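**Silver-plated chain going coppery at the clasp, normal?**

**platedandproud**
Bought a Stivisard bar necklace in February, silver plated over brass, and wore it most workdays. The last 2 inches by the clasp have gone a pinkish brown. Polishing cloth does nothing. The pendant still looks new. Is this tarnish or is the plating gone?

**rotstead_beads**
Plating is gone. Tarnish on silver is yellow first, then gray or black, and it comes off on a cloth. The clasp end sits on the back of your neck and gets sweat, hair product and rubbing all day.

**hook_and_eye**
Not so sure. I have two Stivisard pieces and the clasps were a different color from the chain when I got them. Might be lacquer wearing off. Did you use dip on it?

**platedandproud**
Once, in the summer. Left it in for maybe a minute. The jar said ten seconds, I think.

**rotstead_beads**
Then that's your answer. Dip takes a little silver with it every time. Fine on solid, bad on plate.

**hook_and_eye**
One minute in dip won't strip a decent plate. A thin one, maybe.

**quietlink**
I gave up on dip and use warm water and a drop of dish soap at home, then dry with a soft towel and leave it flat overnight. My Mac Suibhne chain is six years old and still silver all the way round.

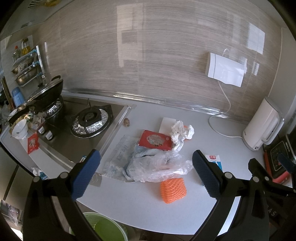
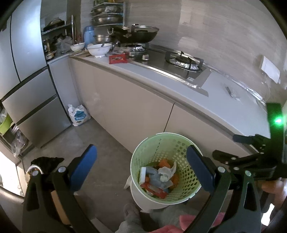
*Kitchen: counter and stove in the first, fridge and bin in the second*

**platedandproud**
Thanks. Do you take it off to shower?

**quietlink**
Always. And off before sunscreen.

**marl_287**
You can get it replated. I asked at the Uvo counter and they wouldn't touch anything that wasn't their own brand, but a local plater did mine. Took a little over two weeks. Ask them how thick they go, and whether they plate the clasp separately. The spring inside can seize up if they leave it on.

**hook_and_eye**
Replating a necklace like that costs more than the necklace. Cut off the bad end, put on a sterling clasp and a short extender. Ten minutes with two pairs of pliers.

**marl_287**
Depends if you like the necklace. Sterling next to plate won't match either, it's a warmer white.

**hook_and_eye**
It's behind your neck.

**marl_287**
Not with my hair up.

**platedandproud**
I'll try the clasp swap first. The chain is a 2 mm cable so jump rings should be easy to find. If it looks odd I'll price the replating.

**rotstead_beads**
Get closed rings for the extender end and an open one for the join. And no more dip.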